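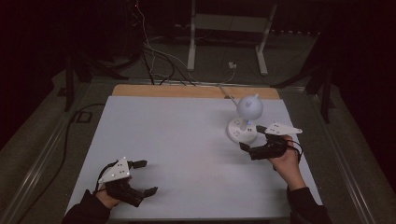
Teapot dribbles down the spout every single time, any cure?

Posted by mugsandmuddle, 30 April 2019

Hi all, hoping someone on here knows their teapots. I bought a plain white one from the homeware shop in Prelton back in January (Brarska is the name on the bottom, never heard of them) and I love the look of it, but it dribbles. Every cup. The tea comes out fine while I'm pouring, then the second I tip it back upright a trickle runs down the underside of the spout and onto whatever's there. So far that's been the tablecloth, my good cardigan and a library book I now have to own up to.

I've tried pouring faster, pouring slower and only filling it halfway. Faster is a bit better but then I overshoot the mug. It holds enough for 2 big mugs if that matters. I've lost the receipt so taking it back isn't really an option, and I'd like to keep using it if I can because my old one had a chip in the lid and I was glad to see it go.

Is there some trick to it or have I just bought a bad one? Don't say teabag in a mug, my mum would never forgive me!

kettleon60

Butter! Put a tiny smear of it on the underside of the lip, right at the tip where the tea leaves the spout. My nan did it with every pot she owned and I do the same now. The tea can't cling to the greasy bit so it drops off clean. You need hardly any, just what you'd get on the end of your finger, and keep it underneath so it doesn't end up floating in your cup. It does wash off so you have to do it again each time you've cleaned the pot, which is a faff I admit, but it takes seconds.

If you don't fancy butter (or you have vegan visitors) a dab of cooking oil on a bit of kitchen roll does the job nearly as well.

The other thing is to check the little hole in the lid. There should be one, to let air in as the tea goes out. If it's blocked with limescale or glaze the tea glugs instead of flowing, and a glugging pot always makes a mess. Poke a cocktail stick through it. Also don't fill past the bottom of where the spout joins on at the top, mine hates being brim full.

Warrier

just get a new one, they're 7 quid in the supermarket. I had one from Ikano Road market that dribbled for years and I only kept it out of stubbornness

spoutandabout

Agree with the butter for a quick fix, but it's the shape of the lip that's doing it. Run your finger over the end of the spout. If it feels thick and rounded the tea will curl round it and run back down, and if it's got a fairly sharp edge it breaks off properly. Cheap pots are often rounded because the glaze sits thick there.

You can get rubber or silicone tips that push over the end and give it a cleaner edge. They look a bit daft on a nice pot but I've had one on mine for ages and stopped seeing it. Measure the spout before you order, I didn't and the first one shot off into a guest's cup.

I wouldn't go filing the lip down, whatever you read. I tried it on an old one with wet and dry paper, went through the glaze and it stained brown within a fortnight.

One more for you, it's in the wrist. Pour with a bit of confidence and then bring the pot up sharply at the end, with a small twist as you do it, like a waiter with a wine bottle. Practise with cold water over the sink first. And put a saucer under the pot in the meantime, it'll save your tablecloth if not the library book.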